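Stepped display shelving for footwear, gloss or matte?

ledger_pine
Posts: 144
We are refitting the front section of a small shoe store and I need to settle the shelf finish before July. The candidate is the Drorance two-tier unit in yellow. The supplier offers a gloss topcoat and a matte one at the same price. Load is light. My concerns are scuffing, glare and whether slip-ons stay where they are put. Floor is gray sealed concrete, ceiling lights are 3000 K.

kilnside
Posts: 60
Matte. Gloss shows every heel mark, and black soles are the worst for it. We had Drisdale units in gloss white and the staff wiped them twice a day. The lower tier took most of the abuse from shoes and mop handles.

tam_oring
Posts: 19
Disagree with the above. Matte powder coat holds the rubber in the texture and you end up scrubbing it. Gloss wipes off with a damp cloth. Color matters more than sheen. Yellow is forgiving with dust and unforgiving with black scuffs.

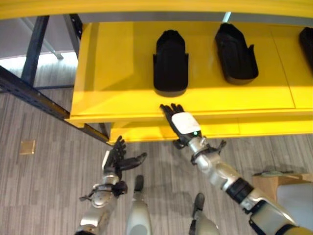 Spacing is the other thing to decide early. I set pairs by width of the shoe plus a hand's width, toes to the back, and I check the angle from the aisle. On a broad glossy yellow top like this one, black shoe forms read clearly at any spacing, but a small difference in angle shows immediately: the center one is straight and the one to its right leans left at the toe. The shadows stay soft, so glare would not be my objection. Look at the seams too. They are faint, but one near the right runs diagonally, and I would ask the supplier how the panels are joined before ordering.

ledger_pine
Posts: 144
Useful. I had not considered the seams. Does a seam catch the sole when you slide a shoe across?

tam_oring
Posts: 19
Depends on the join. Ours are flush and don't catch. Run a fingernail over the sample. If it clicks, grit will collect there.

kilnside
Posts: 60
I still say matte. A damp cloth removes the rubber, fine, but it doesn't remove scratches, and gloss has plenty by the end of the first year. Tsuji sells a clear shelf film if you insist on gloss. It lifts at the front lip unless you wrap it under.

menton_row
Posts: 19
Film on a stepped unit is a nuisance. You have two front edges to wrap. I would skip it and buy a spare top panel with the order. Menton does this as standard; I don't know if Drorance will.

ledger_pine
Posts: 144
Asked Drorance. Spare panels are available, color match only guaranteed within the same batch. Leaning gloss for the upper tier and matte for the lower, if they will mix finishes on one unit. Waiting on the samples.

kilnside
Posts: 60
Check the two yellows side by side under your own lights. Same pigment, different sheen, and they may not look like the same color.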